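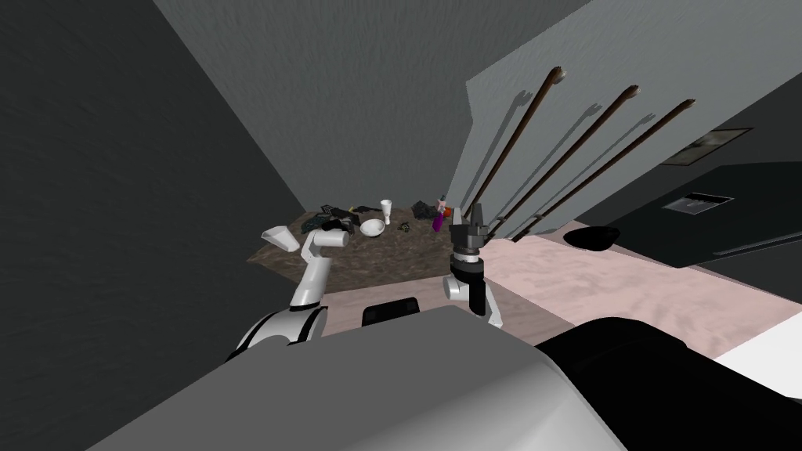 Figure 6. Operator's view in the simulated tidy-up room, left gripper holding the white flared piece, right gripper open.

Home | Set-up | Recording | Reviewing | Export | Help

6 Recording your first examples

Now for the fun part! By this point Drurkinero is installed, both hand controllers are paired, and the simulated robot moves when you do. In this section you'll record a short batch of examples that the learning system can copy from. Everything takes place in the simulator, so you can drop things, knock over the goblet and start again as often as you like.

6.1 Before you start

Open the room called Amegashie from the scene list. It loads with a brown carpet covered in small items: dark clothing in a heap, a white bowl, the goblet and plenty more besides. Leave the layout on Shuffle, so that the items land in new spots for every example.

Note: You need at least 14 GB of free disk space for a full batch. Short test batches need far less.

6.2 Recording an example

1. Put on the headset and look down until you can see the robot's body and both arms.

2. Hold the two controllers level with your elbows and press Match. The arms swing gently to meet your hands.

3. Read the task line at the top of your view, for instance "put the goblet in the bowl". If it makes no sense for the current layout, press Skip.

4. Squeeze the left trigger to start. A short beep tells you that recording is on.

5. Carry out the task at a calm, steady pace. Use whichever arm is nearer, or both — passing an item from one gripper to the other makes a lovely example and the system learns a great deal from it.

6. When the item is resting where it should be, open the gripper and draw the arm back a hand's width.

7. Squeeze the left trigger again to stop, then mark the example Good, Fair or Bin.

Caution: Don't press Match while a gripper is holding something. The arm may jump, and the jump is saved with everything else.

6.3 Getting good variety

A perfect run is welcome, but a wobbly one with a neat recovery is worth keeping too. If you miss a grasp, try again without stopping. Come at the bowl from the left on one go and from the right on the next. Soft things such as the clothing are the trickiest (and the most satisfying once you get the knack), so give them extra turns.

Raed Tarawneh, who built the practice set shipped with this release, recorded 812 examples in this one room, and replaying a handful of them before your own first session is well worth the time. You'll find them under Library > Wernotent.

6.4 How many do I need?

For a single task, training can begin once the counter beside Good reaches 2,000. Fair examples are stored but left out unless you tick Include Fair on the export page.

Note: Examples recorded with the May version open as normal. Their task lines show as blank until you choose Tools > Refresh labels.

6.5 If the arms drift

Press Pause, lower both hands to your sides, then raise them and press Match again. If the drift comes back within the same batch, repeat the controller pairing in section 4.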